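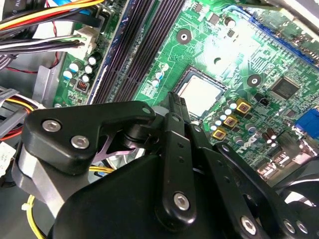
Acta de la reunión de mayo — Taller de equipos Romitora

Hora de inicio: 17:30. Modera y redacta el acta: Costel Perić.

Orden del día
1. Aprobación del acta anterior
2. Equipos de sobremesa: procesadores y zócalos
3. Inventario y presupuesto
4. Entregas a Gever y Bangash
5. Ruegos y preguntas

1. Acta anterior
Se aprueba sin cambios. Costel agradece a quienes mandaron correcciones por correo, que esta vez llegaron todas a tiempo y daba gusto leerlas.

2. Procesadores y zócalos
Fue el punto más largo de la tarde y también el más animado. Se repasó el procedimiento para sacar y volver a colocar el procesador en los sobremesas de caja metálica. Queda acordado lo siguiente:

- El equipo se desenchufa y se abre antes de llevarlo a la mesa.
- La palanca se suelta despacio y el marco de retención se levanta hasta el tope.
- El procesador se coge siempre por los bordes. Nada de dedos en los contactos ni en el zócalo.
- Al colocarlo se comprueba la orientación dos veces, se deja caer por su peso y solo entonces se baja el marco. 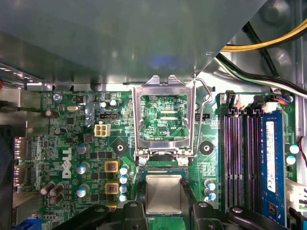 Marco de retención levantado y procesador junto al zócalo.

Hubo un buen debate sobre la pasta térmica. Unos prefieren retirar los restos con el procesador todavía en la placa, sujeto por el marco; otros, con la pieza ya fuera. Se probarán las dos maneras de aquí a la próxima reunión y se comparará cómo queda el disipador metálico en cada caso. ¡Hay muchas ganas de zanjar esto!

Se propone además preparar una ficha plastificada para cada modelo de placa, con la posición del zócalo, las ranuras de memoria y los conectores de alimentación. Se aprueba por unanimidad. Costel hará la primera y la pasará al resto para que la corrijan sin piedad.

3. Inventario y presupuesto
El recuento de piezas sueltas se cierra en 3.229, frente a las 2.823 del recuento anterior. Es una alegría ver las estanterías así, aunque los cajones de tornillería piden orden con urgencia. Se compran 8 bandejas antiestáticas a Kollura, con cargo a la partida de material.
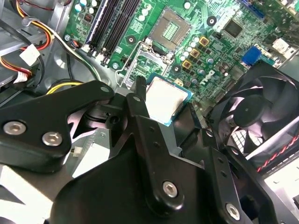 Las bandejas se reservarán para procesadores y módulos de memoria, que hasta ahora compartían caja con los cables. Cada pieza llevará su etiqueta con el modelo del equipo de procedencia y la fecha de revisión. Quien desmonte, etiqueta — así lo pidió la mesa de montaje y así queda escrito.

4. Entregas
Gever confirma que recogerá dos equipos completos antes de fin de mes. Bangash pide que los suyos vayan con la memoria instalada y probada; se acepta y se añade la prueba a la hoja de salida.

5. Ruegos y preguntas
Se pide otra lámpara para el fondo del taller. Se pide también devolver los destornilladores a su panel al acabar el turno. Costel se ofrece a repetir la demostración de montaje para quienes se incorporaron en primavera, y la propuesta se recibe con aplausos.

Se levanta la sesión a las 19:10.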